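Speaker notes – "The Snack Box on the Front Desk"
Talk for the small offices meetup, July. Slot is 20 minutes plus questions. Notes by Oriana Valdebenito.

Slide 1. Title
Wait for the door to close. Say who I am: office manager at Ristent, six years in the job, before that at Bastos. Thank Rocío Navarrete for the invitation. Mention that the handout is on the table by the coffee and has the shopping sheet on the back.

Slide 2. Where we started
We had a vending machine in the hallway. The contract ran out and we didn't renew it. For a while people kept things in their own drawers, and the front desk had a bowl of hard mints that stuck together every summer. Visitors took one to be polite.
Ask the room: who has a bowl like this? Give them a moment.

Slide 3. What we wanted
Something visitors and staff could both use. Everything individually wrapped. Cheap enough that I could buy it out of the supplies budget without a form. We set 200 dollars a quarter and have stayed under it so far.
If anyone asks about fresh fruit: yes, we do fruit too, but in the kitchen. It's a separate order and a separate talk.

Slide 4. Bowl, basket or box
Tried a bowl first. Round bowls waste space with flat packets, and the small candies go straight to the bottom. The basket was better, but wrappers caught on the weave. A plain box with straight sides won. Low enough to see into, no lid. We had one with a lid for a month and people thought it was closed.
Color matters less than I expected. Pale is good, the packets show up well against it.

Slide 5. Photo
Leave this one up while I talk about the mix.

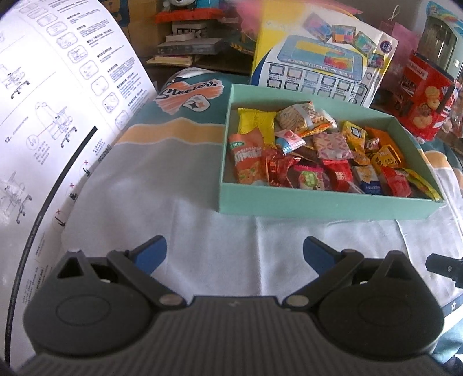

Slide 5: Open box, mixed filling, on a white cloth.

Points to make:
Mix the sizes. Wafers and snack bags take up the room, small candies fill the gaps. If the box is all candy, it looks like the day after Halloween.
Don't sort it. Hortensia Yáñez sorted ours into rows once and the rows lasted until lunch. People like to dig a little – let them.
Something long can stick out over the rim. It doesn't hurt anything.
The cloth is worth having. It catches crumbs, it goes in the wash, and the box doesn't slide on it. Ironing is optional.

Slide 6. Buying
I buy from the import grocery near the office and from Zirance, our regular supplier. The grocery has more variety, Zirance delivers. Read the labels before you buy. If a packet has no ingredients in a language somebody in the office can read, leave it at the store. Anything with nuts goes in a second box with a card in front of it.
Buy less chocolate from June to September.

Slide 7. Refilling
Top up at 3 in the afternoon. Mornings are too early, the box is still half full. Take everything out once a month, check dates, wipe the inside, put the older packets back on top.
Miloslav Hrnčiar keeps the list of what gets left behind. Licorice, mostly. Skip this if short on time.

Slide 8. Cost
Last year's total was 881 dollars. That is all packets, both boxes, the spare cloth and the cards. Brenda Alarcón has the breakdown if people want it by email.

Slide 9. Questions
Likely ones: ants (we had them once, in the kitchen), people who take a handful (we let it go), sugar-free options (yes, ask for the list).
Pass the sample bag around while they ask. Collect the wrappers before the next speaker sets up.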